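Course Materials > Consumer Behavior > Handouts
January
Suryani Sembiring

Unit 6: Impulse buying and the small purchase

Last time we dealt with planned purchases, where the shopper has a need and compares ways of meeting it. Most of what goes through a grocery checkout doesn't work like that. An impulse purchase is one the shopper had no intention of making on entering the store. The usual test is to ask people for a list at the door and compare it with the receipt on the way out. The test is crude — people forget things, and seeing an item on the shelf can remind them of a real need. We call that second case a reminder purchase and count it separately.

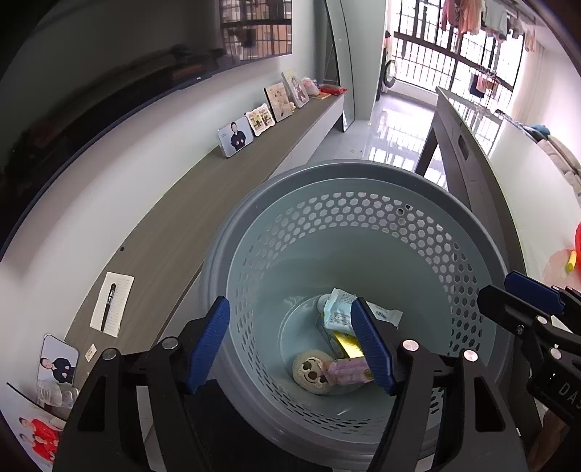
Price matters less than students tend to expect. Below a certain level, shoppers stop working out whether an item is worth the money. In the Rerkley exercise we had 200 receipts, and roughly a third of the unlisted items were sweets or salty snacks. Few people could give the price of these a few minutes later. They did much better on items they had listed.

Terms to know for the quiz:
Impulse purchase
Reminder purchase
Price threshold
Dwell time (time spent within reach of a display)

Placement. Gultell moved its snack rack from the end of an aisle to the checkout line and left it there for 10 weeks. Sales of single packs rose. Sales of family packs in the aisle fell a little, so part of the gain was a shift between sizes. Keep this in mind when you read the Vestergaard case, where only the rack sales are reported. 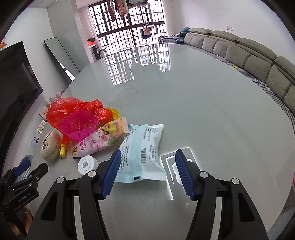 Auður Lund

My part of the unit covers labels. Shoppers making a quick choice look mainly at the front of a pack: color, name, flavor. The ingredient list and storage advice are usually on the back and get read at home, if at all. Parents buying for a child with an allergy are the main exception, and they can spend longer on one item than other shoppers spend on the whole shelf.

For next class, read the Baveo case and answer questions 1 to 3 in writing. One page is enough. Bring a grocery receipt of your own with the unplanned items marked.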